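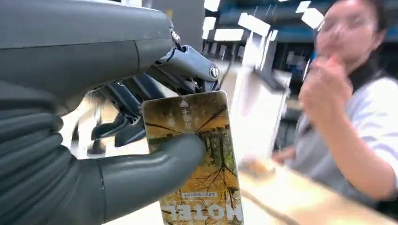

Celeste Morais wrote in after my last page to ask what on earth you're supposed to do with hotel key cards once you get home, since she had found four of them in coat pockets and couldn't bring herself to throw them out. Oh Celeste, you have come to the right kitchen!

First, call or email the hotel if it's a recent stay. Plenty of places are happy to get cards back, and the one we use in Grurport has a little box for them at the front desk. If they don't want yours, keep it. A key card is thin, stiff and a bit bendy, and I use mine all the time.

My favorite job for one is scraping. Dried pancake batter on the counter, candle wax on the table (let it go hard first, then slide the card under it almost flat), that gluey patch a price sticker leaves on a jar. I rub a little cooking oil on the sticker patch, go have coffee, and push the whole mess off with the long edge. Try it on a hidden spot if your counter is shiny - I've never scratched mine, but I don't know yours.

They're good for crumbs too. Wrap a damp cloth over the corner and run it down the groove between the stove and the counter. You will be disgusted and then very pleased.

For the sewing box, snip a small notch in each end and wind your leftover thread or ribbon around the middle. Kitchen scissors will do it. Tuck the loose end into a notch and it stays put (mostly).

The really pretty ones, with trees or a beach on them, I punch a hole in and use as luggage tags, with a strip of masking tape on the back for my name and number. I wouldn't put the full address on there.

Gonzalo Manzano asked about smoothing wall filler with one. Yes for nail holes, no for anything bigger. Get a proper filling knife, they're cheap, and wipe the card right away or the filler sets on it like rock.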